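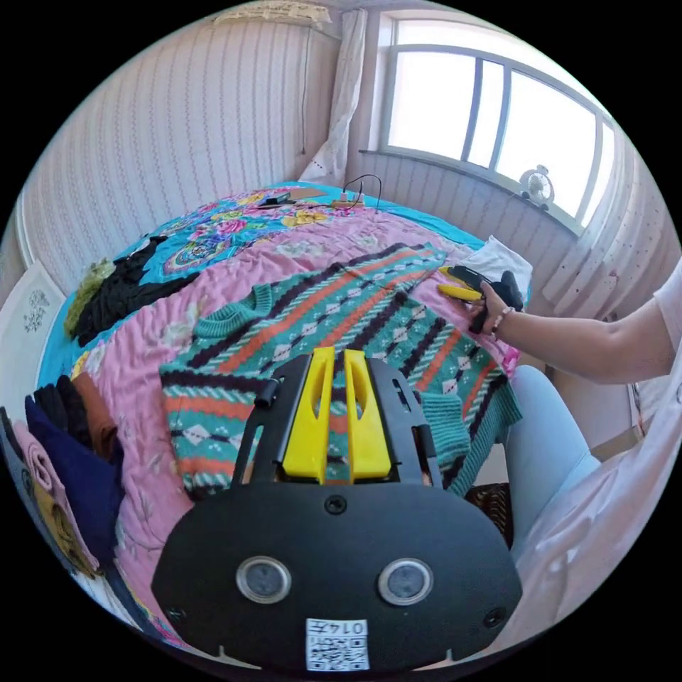 How do we dry a patterned knit so the bands stay straight? Lay it flat on a sheet, square the shoulders to the hem by hand, and leave it alone until both sides feel the same.

26/07/2020

Sorting knits for the Skavari order. Reynaldo wants every piece laid out full length before it gets a card, so the bed is doing the work of the big table until the table is back.

Patterned sweaters first. The ones with bands in teal, rust orange, black and white are the ones to watch, as the black can bleed into the white if the soak runs long. Kept the soak at 10 minutes, cool water, the Fimetti wool wash. No wringing. Rolled each one in a towel and pressed down with the forearms.

Weights on the kitchen scale, one medium pullover:
- before washing: 594 g
- out of the towel: just over 700 g
- target before folding: back to the first number

Neck ribbing needs more care than the body. If it dries stretched it stays stretched, and Zubaida had to steam one twice last October to get it back. Pat the rib together with the fingertips, never pull down from the shoulder. Same with the cuffs - push the ribs closed, then leave the sleeve straight out from the body with no fold at the elbow.

Black clothing goes in its own pile, away from anything light. Fuzzy pieces also separate, they shed on everything. Ximena suggests brushing them outside before they come in at all, and I agree.

Folding: face down, sleeves straight across the back, then hem up to the neck in one fold. Two folds leaves a crease through the diamonds that shows for days. Tissue only for the whites.

To do:
- ask Efren if the Pirnix drying rack can be borrowed again
- more cards, the last pack of 500 is nearly gone
- check the zigzag rows for pulled threads before anything is folded
- Eduardo to mend the small hole at the underarm of the gray cardigan, yarn is in the tin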